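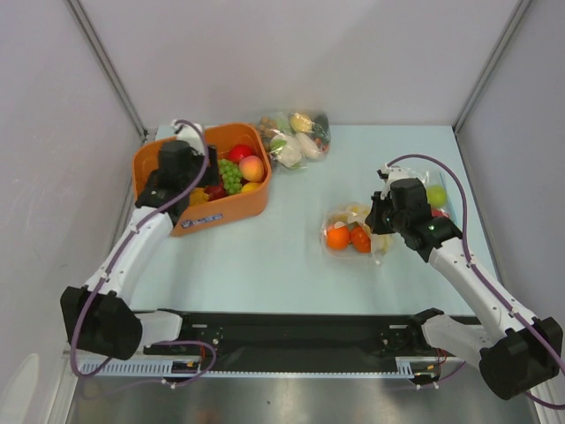
Section 2: Setting up your Wallon clavichord

You've got the instrument out of its travelling case and the packing blocks are off (see section 1 if they're still in). Now comes the lovely part. Set aside an unhurried evening for this, because the Wallon rewards a bit of fuss at the start and you'll be playing Bach by bedtime.

Choosing a spot

A clavichord is very quiet. Even at full stretch it won't drown out a fridge, so pick the quietest room you have and enjoy how much you start to hear! An inside wall is best. Keep the instrument well away from radiators, open fires and south-facing windows.

Caution: never stand the Wallon on underfloor heating, even with a rug beneath it. The soundboard can split.

Fitting the stand

You need the trestle stand, the four wing bolts and the felt strips from the accessories bag.

1. Open both trestles and stand them 800 mm apart, measured between the inside faces.
2. Slot the stretcher bar between them with the Wallon stamp facing the player.
3. Fit the wing bolts finger-tight. No pliers, please.
4. Press a felt strip along the top of each trestle.
5. With a second person, lift the instrument by the case bottom and lower it on to the felt. Keep the lid shut and latched while you do it.
6. Push gently at each corner. If it rocks, slacken the bolts, let the stand settle and tighten them again.

Caution: don't lift by the lid or by the key slip, which is only held by two small pegs.

Note: the Wallon also sits happily on a solid table, and many players like the extra warmth this gives the bass. Try it both ways if you can.

Letting it rest

Leave the clavichord alone for a night before tuning, with the lid up and the cloth strips (the listing) still woven between the strings at the left-hand end. The listing stays there for good. It damps the strings when you let go of a key, and new owners do sometimes pull it out thinking it is packing. If you have already done so, turn to section 7, where Yen-ting Fang's drawings show how to weave it back in. It's fiddly but rather soothing.

Checking the keys

1. Play all 52 keys slowly from the bottom up, listening for each one to speak.
2. If a key sticks, look for a scrap of packing felt beside it.
3. If it still sticks, lift off the key slip, ease the key up at its balance pin and let it drop back. Do this from the front and don't bend the brass blade (the tangent) at the far end.
4. If you hear a dull thud with no note, the tangent isn't meeting its strings squarely. Stop there and see section 8.

Note: some neighbouring keys share a pair of strings and can't sound together. This is how a fretted clavichord works, and the music of the period is full of it. The chart inside the lid shows which keys are paired. Play them a touch more crisply than you would on a piano and they'll behave beautifully.

First tuning

Don't be nervous about this. With so many shared strings there are far fewer pins to turn than on a harpsichord, and most people have the hang of it by the third go.

You need the tuning lever and a tuning fork or tuner. The Wallon is strung for A at 415. Tuning it up to modern pitch will break strings.

1. Seat the lever fully on the pin before you turn it.
2. Sound the note with a steady, light touch. Pressing harder sharpens the pitch, so keep the same weight in your finger all through.
3. Turn the lever by tiny amounts, a hair's breadth at a time.
4. Bring the first string of the pair to pitch, then match the second to it.
5. Work through the middle octave in the order given on the lid chart, then tune outwards in octaves.
6. Play for ten minutes and go over the middle octave again.

Caution: wear glasses or eye protection when bringing up a new string.

Expect to tune every day or two for the first few weeks. It does settle, and in October, when the heating comes on, it will wander all over again.

The touch

If you come from the piano, the first five minutes will be strange and the next five wonderful. Your finger stays in contact with the string for as long as the note lasts, so you can rock the key very slightly and make it sing. The Germans called this Bebung – save it for long, expressive notes. Keep your hands close to the keys and let the arm hang.

Good pieces to begin with are the easier movements from the Anna Magdalena notebook, or any slow sarabande. Markos Gavalas has fingered six of them for the Wallon in the blue booklet, and his notes on the paired keys are well worth reading even if you ignore every finger number.

Before you close the lid

Check that the tuning lever is off the pins and back in its slot. Lower the lid with both hands. Dust the soundboard only with the soft brush supplied, and never with a damp cloth or polish.

Strings, listing cloth and spare tangents are listed in section 9. For help with setting up, telephone the workshop and ask for Sze-wing Tse, who is at the bench every day except Thursday.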